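Subject: Re: [pilport-list] Cestau LP, second pressing

On the list in January, a subscriber wrote:

> I finally got the Cestau album on the second pressing and I'm
> let down. The first side is fine but the long piece on side two
> sounds dull next to the download, and the voice drops away in
> the last few minutes. Is my copy bad, or did they change
> something? Also, does anyone know if the Jindach tape is the
> same recording? I'd rather not pay for it twice.

I have both pressings, so I played them back to back last night with the same needle and the volume left alone. Your copy is probably fine. The second pressing was cut at a lower level, and side two runs long, which makes the inner grooves tight. Turn it up a little and most of the dullness goes. What is left I would put down to the cut.

The voice dropping away is on every version I own, the download included. It's a mixing choice. She starts close to the microphone, with the harmonium well behind her, and over the last verse the two trade places until you can only catch the ends of her words. I didn't like it at first. I do now, but I wouldn't argue with anyone who finds it annoying.
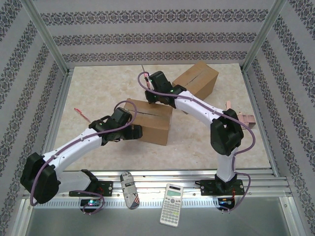
On the Jindach tape: no, it is a different recording. The songs are mostly the same but the tape was made live, to two tracks, before the album sessions. There are 16 songs on it, against 11 on the LP, and several are short sketches that never went any further. The playing is rougher. The song about the ferry is a good deal faster and has a second guitar that was dropped later. If you only want one, get the LP. If you like hearing how a set of songs got worked out, the tape is worth the money.

There were 156 tapes in the first run and they went quickly. Pilport did another 70 with a plain card, and those are the ones that still turn up. The sound is the same on both. Don't pay extra for the printed card unless you care about that kind of thing.
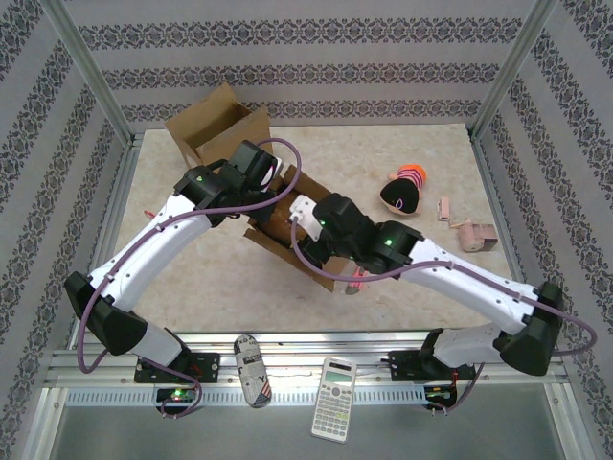 The Thaweesak single is harder to find and I'd say it's the best thing any of them has put out. It has 2 songs, both under four minutes, and no harmonium at all. The sleeve suits it – old-fashioned wallpaper, dark damask motifs in bands on pale gray, much like the walls here, with the title set small in one corner. I had it filed with the dance records for a year because of that sleeve and the label name. The B-side is the one to hear. It's only voice and a nylon-string guitar, and there is a place near the end where she stops, takes a breath and starts the line over. They left it in.

One more thing on the LP. The lyric sheet in the second pressing has the verses of the third song in the wrong order. Mine does, anyway. I wrote to Pilport about it and they said a corrected sheet will go out with mail orders later on. If you bought yours in a shop you will have to ask for one.

If somebody has the download in the higher resolution, I would like to know whether the hum at the start of side two is on there as well. I can hear it on both pressings and on the tape, which I can't explain if they are separate recordings.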